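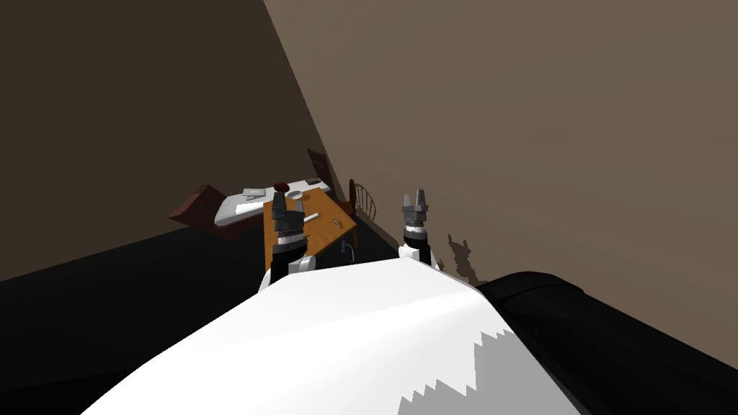 Search this site Enter keywords Go

Why Does a Football Game Take So Long?

A high school football game has 48 minutes on the clock. Tell that to your aunt, who has been on a cold metal bench for two and a half hours and has finished everyone's popcorn.

The trick is that the clock keeps stopping. If a player throws a pass and the other guy drops it, the clock stops. If somebody runs out of bounds, it stops again. Grown-ups with whistles can stop it too, and they seem to enjoy it.

Coaches love this. A team that's behind wants the clock frozen, so it throws the ball toward the sidelines. A team that's ahead wants the clock to run, so it hands the ball to a large person who falls down in the middle of the field. This looks boring — it is boring — but it eats up time.

Ayuba Kwofie, a running back for the Skellia Herons, is good at falling down in the middle. In one game last season he carried the ball 30 times for 152 yards. That works out to a little over 5 yards a try, and his team won while the other side stood around watching the scoreboard.

"People want me to run to the outside," Kwofie says. "Coach wants me to stay in bounds. Coach decides who plays."

Each team also gets three timeouts in each half. A timeout is a short break when players drink water and the coach draws on a board. Smart teams save theirs for the end. Other teams use them in the first quarter because they forgot the play.

Text by Crescencio Barrios

Filed under: Kids' Corner, Football, How It Works

Contact us | © 2018 Stesent Sports | Back to top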